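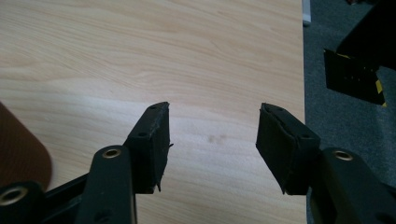
Thread: Can a machine wipe down a table yet?

sturkine_dad
Okay so I've been going back and forth with my brother-in-law on this all June. He says chores are basically solved and we'll all have a thing in the kitchen by next year. I say show me one that gets a smudge off a wood tabletop without me standing there. A faint brown mark on pale wood, with grain running in long curvy streaks and glare on top of it! My own eyes miss those half the time.

Gwion Parri
Depends what you mean by yet. We've got a Zerkine arm at the shop that has done 784 wipe cycles on steel benches and I've had to step in on 54 of them. I'd call that a chore done.

sturkine_dad
Steel benches bolted in the same spot every day, though. My table has chairs shoved up against it and kids.

endilley_nights
Gwion, 54 is a lot? If my dishwasher quit on me that often it'd be out on the curb. And what did the arm cost you, if you don't mind me asking.

Gwion Parri
More than 900 a month on the lease, and yes I grumble about it. Still beats doing benches at 6 in the morning. Most of those 54 were the cloth bunching up, so I don't blame the eyes so much as the grip.

sturkine_dad
See, I think the eyes are the harder part. Take bare wood with a shiny patch in the middle and a couple of tiny white specks. Is that a crumb, or a nick in the finish? I'd run a finger over it and know. What does the machine do, scrub at a nick all afternoon?
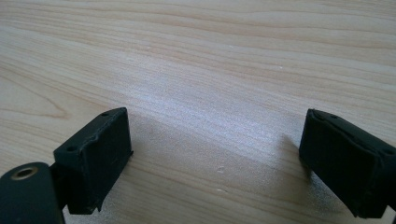
Imani Lema
I'd let it scrub, personally. Wipe everything the same and quit trying to figure out what's a crumb. My Mfinanga floor bot has no clue what it's picking up and the floor still gets done (mostly, it hates the rug).

endilley_nights
Floors are flat and no one cares if you bump a baseboard. I'm with sturkine_dad on tables.

Gwion Parri
Tables are flat too, last I checked. I'll try ours on the break room one this week and post the numbers.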